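4. Étude de terrain : la journée portes ouvertes du site de Besotdale

4.1. Contexte et dispositif de visite

Les observations rapportées dans cette section ont été recueillies le mardi 28 septembre 2021, lors de la journée portes ouvertes du laboratoire de manipulation de Besotdale. Le programme comportait une présentation des travaux en salle, puis un passage par groupes devant deux postes de démonstration. Le premier, consacré au tri de pièces usinées fournies par la société Schmieder, fonctionnait en mode automatique et n'est pas analysé ici. Le second, désigné dans la suite par le nom de projet Venano, portait sur la manipulation bimanuelle de petites briques de construction.

Au total, 112 visiteurs se sont inscrits à l'accueil et 47 d'entre eux ont accepté de remplir le questionnaire de sortie. Le taux de réponse limite la portée des résultats quantitatifs, que nous traitons comme indicatifs. Les échanges oraux entre visiteurs et démonstrateurs ont fait l'objet d'une prise de notes manuscrite par la seconde auteure, F. Serra, placée en retrait du poste. Aucun enregistrement sonore n'a été effectué.

4.2. Déroulement de la démonstration

Chaque groupe assistait à un passage de 7 minutes. L. Dantas, responsable du poste, énonçait d'abord la tâche : saisir des briques dispersées sur le plan de travail, les orienter, puis les assembler par emboîtement des tenons. Les visiteurs étaient ensuite invités à désigner la brique à saisir en premier. Cette consigne, absente du protocole habituel du laboratoire, avait été ajoutée en août à la suite d'une répétition interne, au cours de laquelle le public avait perçu la séquence comme entièrement préenregistrée.

Les notes font apparaître une régularité dans les choix. Les visiteurs désignaient le plus souvent une brique isolée, posée à plat, tenons vers le haut. Les démonstrateurs signalaient alors les configurations moins favorables : brique reposant sur une face latérale, brique dressée sur une extrémité, contact entre deux briques voisines. Dans ces cas, la difficulté tient à la fois à l'accès des doigts et à la stabilité de la pièce au moment de la fermeture. Plusieurs groupes ont demandé pourquoi les briques n'étaient pas présentées dans un gabarit. La réponse donnée, reprise presque mot pour mot d'un passage à l'autre, était que la dispersion fait partie de la tâche étudiée.

4.3. Configuration du plan de travail

La figure 3 illustre un état du plan de travail au poste Venano. Deux préhenseurs noirs se font face de part et d'autre d'une feuille brun taupe qui couvre la majeure partie d'une table blanche. Les sept briques, de couleur jaune, verte, bleue ou rouge, y présentent des orientations variées. Deux d'entre elles, une verte à deux tenons et une bleue à un tenon, sont jointes bout à bout au centre. Du côté droit, une brique rouge couchée s'appuie contre une brique bleue dressée, ce qui réunit les trois configurations défavorables mentionnées en 4.2.

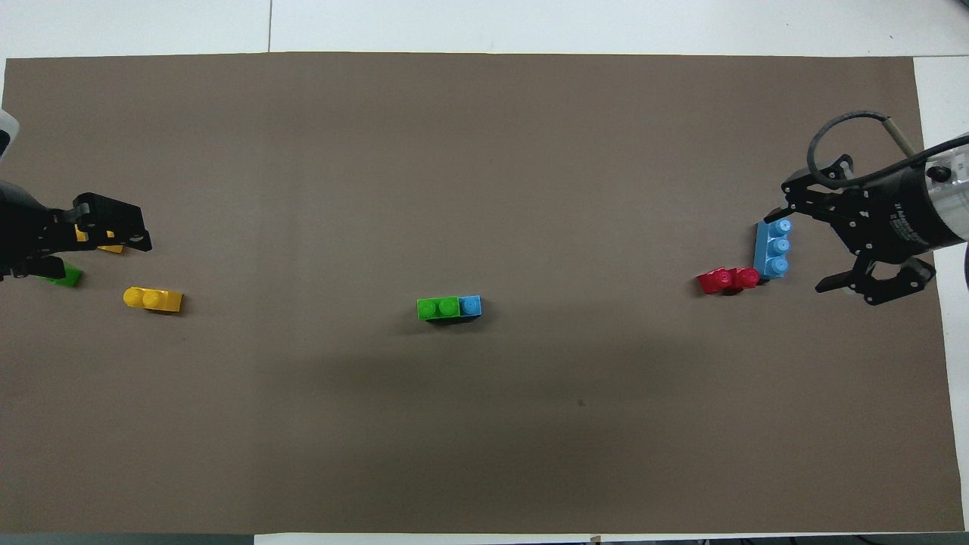 Figure 3. Poste Venano : préhenseurs en vis-à-vis et briques réparties sur la feuille de travail.

La position du préhenseur gauche appelle une remarque. Ses doigts masquent en partie une brique jaune, et la brique verte voisine n'est visible que partiellement. Cette occultation a des conséquences pour la médiation : un observateur qui suit la tâche sur une vue de dessus perd la pièce au moment où son attention est sollicitée. Les notes relèvent des questions de visiteurs à ce sujet dans 2 groupes, formulées en termes de visibilité (« on ne voit pas ce qu'elle attrape »).

4.4. Réponses au questionnaire

Les réponses libres portent davantage sur le rythme des mouvements que sur la précision de l'assemblage. Le mot « lent » y revient fréquemment, sans connotation négative systématique. Plusieurs répondants associent la lenteur à la prudence, d'autres à un défaut de mise au point. L'intervention du public dans le choix de la première brique est citée comme le moment le plus clair de la visite, y compris par des répondants ayant déclaré une pratique professionnelle de l'automatisation.

Ces éléments sont comparés en section 5 à ceux obtenus à Ruronia, où le poste était présenté sans consigne participative et derrière une paroi transparente.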